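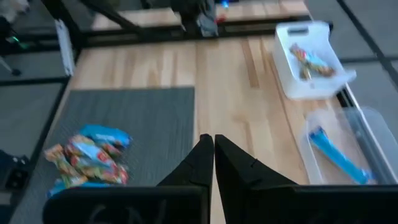
My problem is with the gap between the two fingers of the gripper, and I hope somebody with more experience can tell me in which order to correct things. We have a small cell on a wooden table with two arms, and it sorts snack bars from a gray mat into containers. When I jog the fingers toward each other by hand and look through the wrist camera, I stop when only a thin strip of the wood is left between the tips, and this is the position I have always used as my reference for "almost closed". The wrappers are lying in a loose pile on the mat, one over the other, so the tips must come in narrow and meet well, otherwise they take two bars or they take nothing.

Until December this was working well. Then I replaced both finger pads and the belt of the gripper, which is a Dekier with parallel fingers, the small model without force sensor. After the repair I did the homing again, as the manual says. Now the controller reports that the gripper is fully closed, but when I put a feeler gauge between the tips I can still push a 2 mm blade through on one side and not on the other side. So the gap is not only too big, it is also not parallel.

What I did already:

- homed it again, 3 times, always the same result
- changed the left pad with the right pad, and the bad side stayed where it was
- cleaned the mounting faces of the fingers with alcohol
- checked that the gray mat is flat and that the fingers don't touch it while homing

I did not touch the camera calibration because I am afraid to make two errors on top of each other. The thin wrappers are now the worst ones. The thick bars are picked more or less normally, but a thin one often slides out when the arm lifts.

My questions are: should I correct the closing offset in the software first, or should I first find the mechanical reason? And must I do the camera again after it? The cell has to run on Friday for a visit and I would like to not take everything apart if it is not necessary.

Thank you for any help, and sorry for my English.

Nattawut Nuchit

Valeriano Garrido

Mechanical first, always. Don't put an offset in the software for a gap that isn't parallel. The software only knows one number, the distance, and it can't turn a finger. If you put the offset, the side that touches now will be pressed hard, the motor will go in overcurrent, and you will have a new belt with worn teeth after a short time.

Your test with the pads was a good test. The bad side stayed in its place, so the pads are good and the fault is behind them. There remain the finger itself, the carriage where the finger is mounted, or the rail. I would go in this order:

Take off the power and wait until the gripper is free. Move the carriages by hand, slowly, the full way. You should feel the same resistance everywhere. If there is one place where it is harder, look for dirt in the rail. With packaged food you often find small pieces of wrapper in there, and they are so thin that you see them only with a lamp from the side.

Then hold one carriage fixed and try to rock the finger with two fingertips. Do the same for the other. If one of them rocks, loosen its screws, push the finger against the shoulder of the carriage and tighten again, a little on each screw, crossing from one to the other. On the Dekier I had, the holes in the finger were bigger than the screws, and when you tighten one screw completely before the others the finger turns a little. It is a very small angle at the screw, but at the tip of a long tapered finger it becomes visible. I think it's your case, because you had to take the fingers off for the belt.

For the alignment I close the fingers on a flat piece of steel, 6 mm thick, the screws still soft. The steel makes both faces parallel. Then I tighten with the fingers closed on it. Use low force for this, and keep your hand away from the stop button only if a second person has his hand on it.

After this, home again, and measure again with the blade on both sides. If the gap is now equal on both sides but still there, this is the moment for the offset. Go in small steps and look at the motor current in each step. Stop when the tips touch and the current only begins to rise.

One more thing. After a new belt you must check if it jumped one tooth. With one belt for two carriages, a jump makes one finger arrive before the other. The gap can be correct and the center is wrong. Put a mark on the center of the palm and look whether the two tips meet there.

Sizwe Baloyi

had same thing on ours. was the screws. also check firmware

Sumathi Venkataraman

I agree with Valeriano about the order, and I want to add something for the camera, because he didn't answer this part.

It depends on what you moved. If you removed only the fingers and the belt and the camera stayed on its bracket, then the relation between camera and flange is the same as before and you don't need to do the full calibration. What can change is the tool center point, which is the place between the tips. If your fingers are now straight but a little longer or more to one side than before, the arm will go to a correct position with an incorrect tip.

I do a simple check. I put a small cross of tape on the table, on the bare wood and not on the mat (the mat gives way a little under the tip). Then I send the arm to the cross with the fingers closed, I stop a small distance above it, and I turn the wrist by half a turn. If the tips stay over the cross, the center is good. If they make a circle, you teach the tool center again. On my cell it takes me less time than a coffee.

Do this with both arms if both were repaired. If only one was repaired, still compare it with the other one at the same cross. We had a case at Dreltwood, where I worked before, in which one arm was corrected until it agreed with itself very well and it no longer agreed with its neighbor. Each arm alone was fine, and they hit each other over the container.

For the thin wrappers, look also at the height of the pick. New pads can be longer than the old ones. If the tips now go against the mat, they open a little under the load, and you lose the thin bar first. I would raise the pick height by 1 mm and try ten picks before you change the closing force. If you increase the force first, you hide this fault and you squeeze the product.

And please save the old parameters before you change anything. Write the date and the word "before" in the file name, so in case of a problem before your visit you can go back.

Comments (5)

Nattawut Nuchit
Thank you very much to all. It was the finger, like Valeriano said. One screw was tight and the others had the finger turned. I used a steel block that I had here and now the blade doesn't enter on either side. I needed a very small offset after it.

Valeriano Garrido
Good. Look at it again after one week of work, the new belt gets a little longer in the beginning. Then retension once and leave it.

Eusebio Barroso
Which thread locker do you use on the finger screws? I used the strong one from Drorkari and I had to heat the finger to open it again, and the pad melted.

Sumathi Venkataraman
Eusebio, take the medium one, and only a small drop. The strong one is not for parts you must change. Nattawut, did you do the test with the cross?

Nattawut Nuchit
Yes, I did it this morning. One arm was good, the repaired one was making a small circle, so I taught the tool center again. I also raised the pick height and the thin bars stay in the fingers now. Firmware I didn't change before the visit.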